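Workshop notebook, Friday, second bench

Third coat of the shellac trials today and I'm so pleased with these boards! Leandro Zabala brought the Lorente flakes back from the Monda shop, so I finally had enough to run them against the Genlow ones (same alcohol, same cloth, same hour of the afternoon).

Mix was a 2 lb cut for both. Strained each through an old stocking and let the jars stand overnight with the lids on. Lorente dissolves slower but leaves far less sludge at the bottom, and the color in the jar is gorgeous, like strong tea.

Board A: sanded to 400, wiped, first coat thin. Board B: stopped at 220. B drank the first coat and went blotchy near the knot, A went on like a dream. Going to 2,000 between late coats is overkill, I tried it on one corner and could feel no difference. Will drop it.

Leandro wants to try a drop of oil on the pad next time. Yes please. He also thinks the Grusico wax is too soft for anything that gets leaned on, so test that on scrap first.
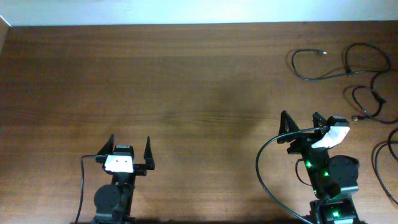
Reddish-brown top, fine grain running across. Brighter patch at center and right.

This is the tone I'm after for the Monda shelves. Order more flakes before May, and label the jars!!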